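Unidade curricular: Manipulação Robótica
Notas da aula 7: comparação de garras e de câmaras numa tarefa de recolha em copos
Docente: Nuno Veloso
Versão de 14/01/2022

## 1. Antes de começar

Estas notas substituem a folha distribuída em agosto. A montagem é a mesma, mas o procedimento de calibração mudou e a tabela de registo tem agora mais uma coluna. Quem ainda tiver a versão antiga deve deitá-la fora para não misturar os formatos no relatório.

A aula pressupõe que já leram o capítulo sobre cinemática diferencial e que sabem lançar o controlador Hurura a partir do terminal. Os grupos que não conseguiram instalar o Hurura nos portáteis próprios usam os computadores da sala.

## 2. Objetivo

Comparar dois jogos de dedos, o Bozkurt e o Turnell, na mesma tarefa: largar um objeto pequeno dentro de um copo e voltar à posição de espera sem tocar nos copos vizinhos. Em paralelo, comparar o que se obtém com a câmara de punho e com a câmara fixa.

A tarefa é simples de propósito. O interesse está na medição: quantas tentativas chegam ao fim, onde falham as outras e qual das câmaras permite perceber a causa.

## 3. Os dedos

O jogo Bozkurt é flexível. Sob carga, a face interior dobra e acompanha a forma do objeto. Perdoa erros de alinhamento no plano de fecho, mas a posição exata da ponta deixa de ser conhecida assim que há contacto. O modelo cinemático do controlador considera a ponta rígida, e a diferença entra diretamente no erro de posição.

O jogo Turnell é rígido, com uma almofada fina na zona de contacto. A posição da ponta é fiável. Em contrapartida, um objeto cilíndrico apanhado fora do centro tende a rodar ou a escapar.

Os dois jogos encaixam na mesma base e trocam-se com 3 parafusos. Depois de cada troca é obrigatório repetir o zero da abertura. No semestre passado houve dois grupos que saltaram este passo e tiveram de refazer a série inteira.

## 4. As câmaras

A câmara de punho desloca-se com a garra. Vê bem a zona entre os dedos e a relação entre as pontas e o objeto mais próximo, mas a escala aparente dos objetos varia muito com a distância. Copos iguais aparecem com tamanhos diferentes, e um detetor que use a largura em píxeis como critério vai enganar-se.

A câmara fixa tem a vantagem de uma geometria constante. Basta calibrá-la uma vez por sessão. O problema é a oclusão: conforme a pose do braço, a garra pode tapar o copo de destino no momento da largada.

As três vistas seguintes são da mesma bancada, com os copos rosa, verde e azul.
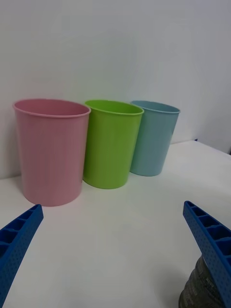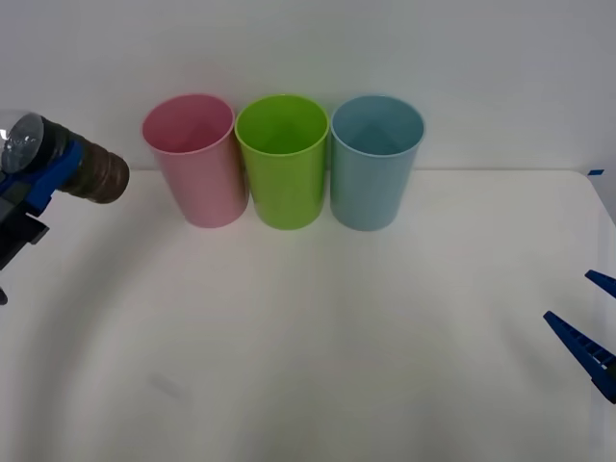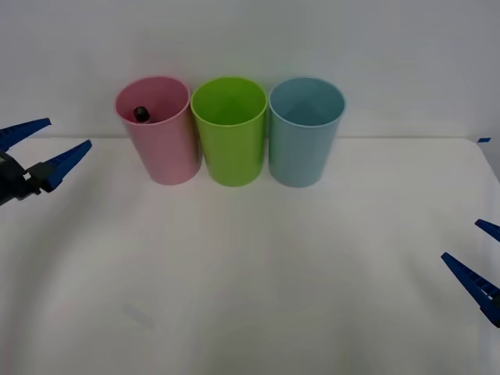
**Porque é que não se usa só a câmara fixa, se a calibração é mais simples?**

A câmara fixa mede bem a posição no plano da mesa, mas a altura da ponta em relação ao bordo do copo fica mal determinada com uma única vista. O erro em altura é o que provoca a maior parte das colisões na aproximação. A câmara de punho reduz esse erro nos últimos centímetros do percurso, e por isso o procedimento usa a fixa para o planeamento e a de punho para a correção final.

## 5. Procedimento

1. Ligar o controlador e confirmar que a paragem de emergência responde.
2. Montar o jogo de dedos atribuído ao grupo e fazer o zero da abertura.
3. Calibrar a câmara fixa com o padrão xadrez. Guardar o ficheiro na pasta do grupo.
4. Verificar a transformação entre o punho e a câmara. Se o erro de reprojeção for superior ao limite indicado no guião, repetir.
5. Colocar os copos em linha, sem os alinhar com régua. Alguma variação entre séries é desejável.
6. Correr a série de tentativas com o copo rosa como destino.
7. Trocar de jogo de dedos e repetir a partir do passo 2.

A velocidade do braço fica limitada a 70 por cento do máximo durante o percurso livre. Na aproximação, o próprio programa reduz a velocidade e esse valor não deve ser alterado.

A lâmpada da bancada pode ficar ligada ou desligada, mas tem de ficar igual nas duas séries. Anotem o estado no cabeçalho da tabela.

## 6. Registo

Cada tentativa ocupa uma linha. Os campos são os seguintes:

| Campo | Conteúdo |
|---|---|
| `id` | número da tentativa |
| `dedos` | B (Bozkurt) ou T (Turnell) |
| `destino` | cor do copo |
| `resultado` | dentro, fora, colisão, interrompida |
| `fase` | fase em que ocorreu a falha, se houve |
| `vista` | câmara em que a causa é identificável |

O campo `vista` é o novo. Preencham-no depois de rever as gravações, com uma das opções: punho, fixa, ambas, nenhuma. Evitem preenchê-lo durante a sessão, quando ainda se lembram do que viram à vossa frente na bancada.

Uma tentativa conta como «dentro» quando o objeto fica no copo e o copo continua de pé. Se o copo se inclinar ou se deslocar sem cair, a tentativa conta na mesma, com uma nota na margem. Se um copo vizinho for tocado, o resultado é «colisão», mesmo que o objeto tenha ficado no sítio certo.

As gravações são cortadas a 900 fotogramas por tentativa. Se o vosso programa produzir ficheiros mais longos, o limite não foi aplicado e é preciso rever o ficheiro de configuração.

## 7. Erros frequentes

**Zero da abertura feito com os dedos a tocar na mesa.** O contacto impede o fecho completo e todas as aberturas seguintes ficam deslocadas.

**Confusão entre referenciais.** O Hurura devolve a pose do punho, e a ponta dos dedos está mais à frente. O comprimento a somar é diferente nos dois jogos e está gravado na base de cada um.

**Segmentação por cor com limiares fixos.** O copo azul é pouco saturado e confunde-se facilmente com zonas cinzentas da imagem. Trabalhem em HSV e confirmem os limiares no início de cada série.

**Comparação de médias sem olhar para as falhas.** Duas taxas de sucesso iguais podem esconder comportamentos muito diferentes. Um jogo pode falhar sempre na largada e o outro sempre na aproximação.

## 8. Entrega

Relatório de grupo, no máximo 7 páginas, com a tabela completa em anexo. O texto deve incluir:

- a matriz de calibração usada e o respetivo erro;
- a taxa de sucesso por jogo de dedos, com intervalo de confiança;
- a distribuição das falhas por fase;
- um parágrafo sobre o campo `vista`, com pelo menos um caso em que as duas câmaras levariam a diagnósticos diferentes.

Os ficheiros em bruto ficam no servidor Kustonport, na pasta do grupo. Não os enviem por correio eletrónico. O acesso faz-se com as credenciais da unidade curricular, e quem tiver a palavra-passe expirada deve pedir uma nova antes da sessão.

Para a aula seguinte: ler a secção sobre controlo de força e trazer a tabela preenchida.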